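The Blue One

12 shares | 4 comments

Itziar Manzano had been folding her mother's laundry since March, when her mother's hands got bad. It was not hard work. She drove over from Lanitz after her shift, let herself in by the side door, and did whatever was in the dryer. Towels first, then shirts, then the small things that went in the top drawer without folding at all.

Her brother-in-law, Welington Nogueira, came by some evenings and sat in the kitchen with his coat on. He had sold 800 dollars' worth of patio chairs that week, or he had sold none. You could tell which by whether he wanted coffee.

"You do the towels wrong," he said that night.

"I do them how she does them."

"She does them in thirds. You do them in half."

Itziar looked at the stack. They were in half. She took the top one, shook it out, and did it in thirds, and it came out narrower and a little thicker and did not match the rest. So she did the rest over. It took a while. Welington watched the whole time and drank his coffee — it had been a good week.

At the bottom of the basket was the blue cloth. It had come from Udine with her grandmother, or from a store in Toledo, Ohio, depending on who told it. Her mother used to spread it on the table for company and then fold it up again before anyone was allowed to eat. Itziar laid it on the counter and brought one side over the other. The edges didn't meet. She pulled at a corner, and then the other corner was off.
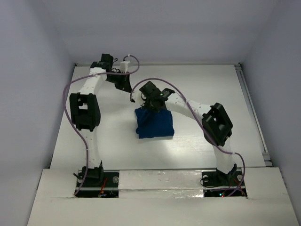

"How do you fold a cloth that isn't square anymore?" Welington asked.

"Match two corners, hold them down, and let the crooked part go to the inside."

She put her palm on the top edge to keep it there and ran her other hand down toward the fold. Then she turned it once more, the short way. What was crooked was inside now. From the outside it looked fine.

"Who told you that?"

"She did. I was 8."

Her mother was in the front room with the television on low, one of the shows where people look at houses. Itziar carried the cloth in and set it on her lap. Her mother put both hands on it. She felt along the fold with her thumb, the way she used to check hems, and got as far as the corner and stopped there.

"You hid it," she said.

"That's what you're supposed to do."

"I know what you're supposed to do." She kept her thumb where it was. On the television a couple was deciding about a house with 1,104 square feet and no garage. "Put it in the chest. Not under the blankets, it creases."

The chest had Jastamow stenciled on the lid, the name of some shipping company that was gone before Itziar was born. She knelt and lifted the lid and moved the blankets to one side. The cloth went in on top of the good napkins. It took up less room than she remembered.

When she came back to the kitchen Welington had rinsed his cup and was holding one of the towels open in front of him, by the corners, looking it over.

"Thirds," he said.

"Put it down, you'll have to do it again."

He did it again. He got it wrong and she let it go on the pile anyway, and they went to see if the couple took the house.

4 comments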